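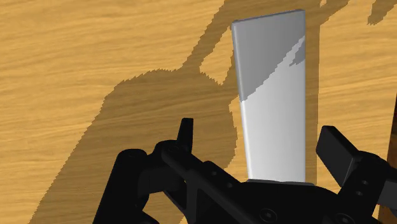
Search this encyclopedia Go Advanced search

Grarine (workshop robot)

By Gizella Pálfi
Last revised September

Grarine is a small tabletop robot arm with a two-fingered gripper, designed and built by members of the Stelholm shared workshop, together with the simulated version of itself on which most of its early development was carried out. The name is used for both, and people at Stelholm will cheerfully talk about "running it on Grarine" without saying which of the two they mean, so a visitor has to listen for a moment to find out whether they are talking about the arm bolted to the bench or the one living inside the workshop computer.

The project is best known, among the fairly small circle of people who follow home-built arms, for its long written log, which records 2789 trial grasps along with the settings used for each one, and for the unusual amount of care given to a very plain job: picking up an upright block and putting it down again somewhere else without knocking it over.

Background

Stelholm had owned a lathe, two printers and a good stock of timber for years before anyone there tried to build an arm. The idea came out of a Friday evening repair session, when a member brought in a broken desk lamp with a lovely sprung elbow joint and the conversation wandered, as it tends to on Fridays, well away from lamps. A cardboard model was on the bench by closing time. It had no motors and could not hold itself up, but the lengths of the upper arm and forearm were taken straight from it and have hardly changed through all the versions that followed.

The first working arm, now called Grarine A, was made from birch offcuts and hobby servos. It was charming to look at and rather hopeless in use, because the wooden joints loosened as the evening went on and the arm would sag a little further with every move. It was taken apart and its base now holds up a shelf of paint tins.

Grarine B, the version described in the rest of this article, kept the same proportions and replaced nearly everything else.

Construction

The arm has a heavy base, a turning shoulder, an elbow and a wrist, and it reaches far enough to cover a table top of modest size. The main sections are cut from aluminium box tube, with printed covers over the wiring. The motors came as a mixed lot from a surplus dealer, and a good deal of the first winter went on sorting the healthy ones from the tired ones and making small plates so that the different sizes could be mounted in the same holes.

Each joint carries a sensor that reports its angle back to the controller. These were added late, after a long argument about whether they were worth the money, and it is generally agreed at Stelholm that they should have been there from the start. (The people who argued against them are still members and take the teasing very well.)

The parts bill for Grarine B, leaving out tools and the computer, came to £847. The builders' notes point out, quite fairly, that this covers a number of parts bought twice.

The gripper

The gripper has two fingers facing one another across a flat palm, each carried on a set of links so that the pads stay more or less parallel as they close. Linkages of this kind are common on bought grippers and are a good deal fiddlier to make at home than they look, since any slop in one pivot is passed along to all the others. The Stelholm version went through several sets of pins before settling on ground steel dowels pressed into reamed holes.

Two kinds of pad have been used. The earlier ones were bare and rather slippery on painted blocks. The later ones have a thin layer of rubber cut from a bicycle inner tube, held on with contact adhesive and replaced whenever somebody notices that they have gone shiny.

Simulation

While the surplus motors were still being sorted out, the builders began work on a simulated arm so that the control program could be written without waiting for the metalwork. They used a homemade program called Pestora, which began as a tool for checking whether furniture would topple and had grown a physics engine and a simple camera view by the time the arm came along.

A virtual table, an arm and a small collection of blocks were set up in Pestora, and the gripper was practised there night after night. The rendering is basic. Shadows in particular come out with jagged, stepped edges, a side effect of the coarse shadow setting that lets the program run at a decent speed on the workshop's elderly computer. For a while the vision part of the control program took the steps in the shadow for the edge of the block, and reached for quite the wrong place. The cure was to vary the position of the light between trials, so that the program saw many different shadows falling over the same shapes and gradually stopped paying attention to them.

Tall blocks were the favourite test. A low, squat block will forgive a careless approach, whereas a tall one tips at the slightest nudge, and a block with a little taper is harder still, as the pads meet a surface that is not quite square to them. Most of the settings finally carried across to the real arm were found with shapes of this sort.

Moving to the real arm

The first attempt to run the simulated program on the metal arm ended after 12 grasps, when a wrist cable pulled out of its socket. Once the cable had been given a proper loop of slack, the trials began again, and it became clear that the real fingers closed more slowly than their virtual twins. A delay was added in Pestora to match, the program was trained afresh, and the two arms have been kept in step ever since, any change to one being copied to the other before the lights go off for the night.

Surfaces turned out to matter too. The simulated table had been given much less friction than the workshop's real one, and blocks that slid politely into place on the screen would catch on the bench and rock. The builders measured the real thing with a spring balance and a tilted board, which is an old schoolroom method and served perfectly well.

The Okafor stand

The arm is usually seen on what members call the Okafor stand, a welded frame on lockable castors that was first made for a pillar drill and takes its name from the yard the steel came from. It weighs 165 pounds with the ballast in and does not shift when the arm swings. Before it was adopted the arm was simply clamped to the bench, and everyone working at the other end could feel it through their elbows.

Later work

A third version is being drawn up, with a lighter forearm and a gripper whose fingers can be swapped without tools. Some members would also like a second arm, so that one can hold a piece of wood steady while the other sands it, though there is no agreement yet on where it would go. The drawings for Grarine B and the trial log are kept in a ring binder beside the lathe and may be copied by anyone who asks.

See also
Parallel linkage
Pestora
Stelholm shared workshop

We use cookies to remember your reading preferences. Accept Manage settings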